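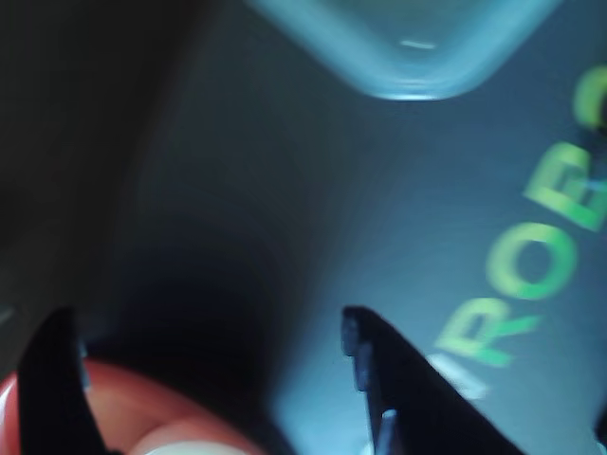
Bananas were cheaper when we had a proper greengrocer, one reader of this column wrote to me after my last piece on Setcombe, and she would like to know why I never say so. Fair enough. I checked what I could and I am not sure she is right.

What people remember about the old shop on Market Row is mostly the feeling of it. Paper bags, a bit of chat, somebody putting an extra pear in for the children. I remember that too. I also remember soft carrots in March and a queue that went nowhere while the owner finished a story. We have been mourning the place for years and in that time it has become a very good shop indeed.

Now Jureder wants to open a "community food hall" in the same building, and the leaflet has come through my door twice. It promises local produce, fair prices and a return to real shopping. The council is being asked for a grant and 3,420 signatures have been gathered in support. I would like to know how many of those who signed bought their potatoes on Market Row in its last winter. A signature costs nothing. A cauliflower has to be carried home up the hill.

The leaflet also quotes a survey by Trusenix, in which 310 residents were asked whether they would use a local food shop if one were available. Of course they said yes. I would say yes. Ask me instead whether I would make 2 trips on a wet evening, one for vegetables and one for everything else, and you would get a different answer — and a truer one.

Then there is "local". The plan says stock will come from "the region and trusted partners beyond", and that covers most of the world. Baptiste, the wholesaler named on the back page, supplies the supermarket as well. So we may be asked to pay more for the same tomato on a nicer shelf.

I am not against the thing. If Jureder can sell decent onions at a price pensioners can manage, I will be in there with my bag. But I would want to see the rent, the opening hours and a list of prices before a penny of public money goes in. So far we have had a drawing of a striped awning.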